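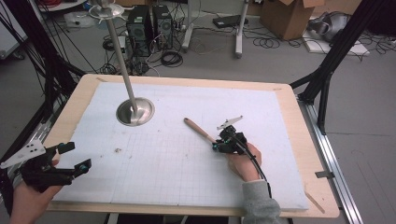
Trinidad Durán
Werkstatt und Einrichtung, Tistside
Stand: 17.8.23

3. Tisch, Rasterplatte und Stange einrichten

So, jetzt geht es an den Tisch selbst. Ich habe den Brekska-Aufbau inzwischen so oft gemacht, dass ich fast keine Schraube mehr suchen muss, aber beim ersten Mal saß ich einen halben Nachmittag davor (und habe die Platte prompt falsch herum aufgelegt). Nehmt euch also ruhig Zeit, und räumt vorher alles vom Tisch, auch die Kaffeetasse!

3.1 Was ihr braucht

- den Tisch mit dem hellen Rand in Birkenoptik
- die weiße Schaumplatte mit dem grauen Raster, Bestellnummer 2432
- die schlanke Metallstange mit der flachen runden Scheibe am oberen Ende
- den runden Edelstahlfuß in Trichterform
- das Werkzeug mit dem hellen, abgerundeten Holzgriff
- einen weichen Handfeger

3.2 Platte auflegen

1. Fegt die Tischfläche gründlich ab, auch in den Ecken.
2. Legt die Platte mit dem Raster nach oben auf und schiebt sie, bis der Holzrand ringsum gleichmäßig zu sehen ist. Ich peile dafür an den Rasterlinien entlang, das geht schneller als messen.
3. Drückt die Platte mit beiden flachen Händen an. Wenn es irgendwo federt, liegt noch etwas darunter - also wieder hoch damit und nachschauen.
4. Fegt zum Schluss auch die Oberseite ab. Auf dem Weiß seht ihr jeden braunen Krümel, und ich finde wirklich jedes Mal noch einen.

Hinweis: Platten aus der älteren Retamal-Lieferung haben noch keinen Ausschnitt für den Fuß. Bitte nicht selbst hineinschneiden! Meldet euch bei mir, ich tausche sie um.

3.3 Fuß und Stange

5. Setzt den Edelstahlfuß in den Ausschnitt links der Mitte. Er soll satt sitzen und sich nicht mehr drehen lassen.
6. Führt die Stange von oben ein, die Scheibe zeigt zur Decke. Mit 620 mm ist sie länger, als man beim Auspacken denkt, also Kopf zurück.
7. Haltet die Stange in der einen Hand und zieht mit der anderen die Klemmschraube an. Handfest reicht.
8. Geht einmal um den Tisch herum und schaut die Stange von zwei Seiten an. Was von vorn gerade wirkt, kann von der Seite ordentlich schief stehen.

Achtung: Hängt nichts an die Stange, das mehr als 300 g wiegt. Die Klemmung gibt sonst langsam nach, und die Kante der Scheibe macht hässliche Dellen in den Schaum. Zwei Platten habe ich so schon verloren.

Vorsicht: Beugt euch nicht über die Stange, wenn ihr hinten an den Tischrand wollt. Die Scheibe sitzt ungefähr auf Gesichtshöhe.

3.4 Werkzeug bereitlegen

9. Fasst das Werkzeug am Holzgriff und legt es rechts auf der Platte ab. Linkshänder dürfen gern tauschen, dann aber bitte mit etwas Abstand zum Fuß.

Ich lege alles Spitze grundsätzlich flach hin und lasse es nie aufrecht im Schaum stecken, auch wenn das praktisch aussieht. Die Löcher gehen nicht mehr zu.

Zur Pflege: Den Holzgriff nur feucht abwischen und an der Luft trocknen lassen. Für den Fuß nehme ich den Gravix-Reiniger auf einem Baumwolltuch, die Rasterplatte verträgt ihn leider nicht - da wird das Grau blass. Weiter geht es in Abschnitt 4 mit dem Ausrichten am Raster.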